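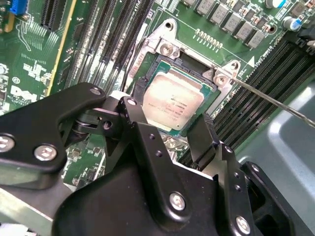
CPU station, socket open with load plate raised. Wrist view.

Ikoneck refurbishing cell, bench 3
Pre-run inspection checklist with comments, rev. 13
Task family: desktop and server teardown, processor and memory handling
Completed by: cell inspector, October

Section A. Power and static

A1. Mains lead removed from unit, power button held to discharge. PASS
A2. Bench ground continuity to chassis. PASS
A3. Gripper finger resistance to ground. PASS. Reading taken at both fingers. Last revision asked for one only.
A4. E-stop reachable from both sides of bench. PASS WITH COMMENT. Far side reach is poor when the parts cart is docked. Cart to be parked at the Azar rack during runs.

Section B. Gripper and arm

B1. Linkage screws at marked torque. PASS
B2. Pivot pins, side play. PASS. Slight play at full open, none at working width.
B3. Finger faces free of chips and thermal paste. FAIL at first check, cleaned, PASS on recheck. Paste transfers to the next heat spreader and the grip slips.
B4. Cable slack through full wrist rotation. PASS
B5. Force limit loaded from Starnirow profile, not from default. PASS. Default is set for drive cages and will bend socket pins.

Section C. Processor task

C1. Retention screws released before load plate is lifted. PASS
C2. Chip gripped by opposite edges, vertical lift only. PASS WITH COMMENT. Any sideways motion with the chip in the socket is an automatic stop.
C3. Clearance between fingers and neighboring memory slots. MARGINAL. Outer finger faces come close to the slots on boards with banks on both sides. Approach angle to be reviewed.
C4. Hand tools withdrawn before the arm moves. PASS

Section D. Can the cell run unattended?

Of 106 processor removals logged on this bench, the arm finished 93 with no human input. The other 13 needed a hand on the unit. Most of those were paste adhesion, where a technician twists the chip loose by feel and the arm has no equivalent move. Memory removal is better, except where a latch is stiff. Cable unplugging is not attempted. Loose harnesses are moved aside by a person before the run starts.

Rating for unattended work: NOT APPROVED
Rating for attended work: APPROVED, one technician per cell

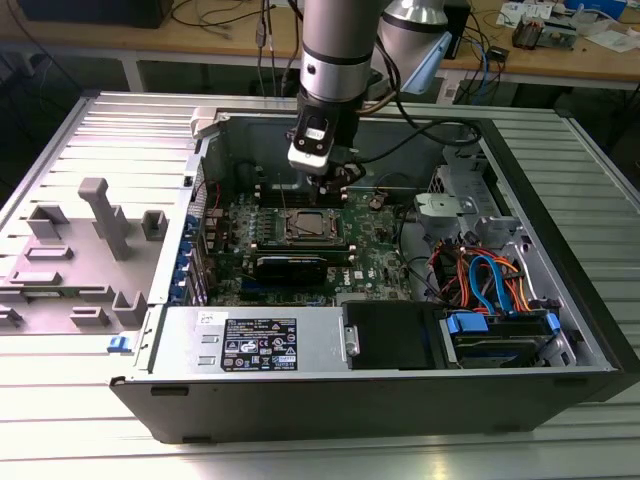

Brircombe disagreed with the rating in the review thread and wrote that attended approval means paying for a technician and an arm to do one job. By that account the cell should be scored on memory only and processors should go back to the manual bench until C3 is closed. The reply also asked for cycle times, which this form does not record.

Inspector response: noted. Cycle time field to be added in the next revision. Processor work stays on the cell under attended approval, as the failure log is needed to set the twist motion.

Open items

Review approach angle (C3)
Move cart parking mark (A4)
Add finger cleaning to shift start list (B3)
Log stiff latches by board model

Form ref. 2748. Keep with cell log.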